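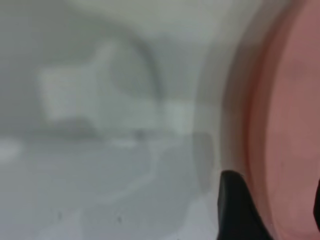 Looking After Art at Home: Framing, Hanging and Storing Without Fuss

Jun 26, 2022

A good many of you have written in since the spring fair at Skorkholm asking how to look after the pieces you carried home, so I have gathered my notes into one page. I've been buying small works from open studios and graduate shows for most of my adult life, very little of it expensive, and nearly everything I know came from getting it wrong first.

Start with the wall. Outside walls can be damp, especially behind a picture, where the air hardly moves. Stick a pair of little felt or cork bumpers on the bottom corners of the frame so that air can get behind it. I do this even on inside walls now, and it keeps the frame from wandering off level every time somebody shuts the front door.

Hang lower than you think you should. I put the center of a picture at around 57 inches for years because a book told me to, and then I moved into a house with low ceilings and had to forget all about it. Sit in the chair you usually sit in and have someone hold the thing up while you look. Cut newspaper to the size of each frame and tape the sheets up with painter's tape before you go near a hammer — leave them there for a few days, too, and see whether you still like the arrangement.

Works on paper want to be kept out of direct sun. I lost the blues in a lovely little watercolor by hanging it across from a south window, and there is no getting them back. If the only free wall is a bright one, give it to a ceramic plaque or a piece of metalwork and find the paper a spot in the hallway. Ask the framer for UV glazing and for a mat that is acid-free all the way through, and make sure the glass doesn't touch the picture.

For dusting, use a wide, soft, dry brush that you keep for nothing else. Mine hangs on a nail inside the broom closet with a ribbon on it so it never gets borrowed for pastry. When you clean the glass, spray the cloth and leave the bottle well away from the frame, or the liquid will creep under the edge and stain the mat. Never wipe a painted surface with anything wet. Flaking paint is a job for a conservator, and so is mold.

Small sculptures are happiest on a shelf that doesn't shake. A dab of museum wax under each corner will hold a light piece steady, but try it first on a hidden spot, particularly with unglazed clay or soft stone. Lift things from the base with both hands, however sturdy the handle looks. I speak as the former owner of a very fine stoneware jug.

If you rotate your pictures (I change mine over every December, when the tree takes up half the front room), store the resting ones upright, face to face and back to back, with clean cardboard between them. Under a bed is fine if the room is dry. The attic and the basement are not.

Keep a notebook as well. Write down the artist, the title, the year, where you bought it and what you paid, and tuck the receipt in beside it. My oldest entry is for a linocut that cost me 31 dollars, frame included, and it still hangs over the kitchen table.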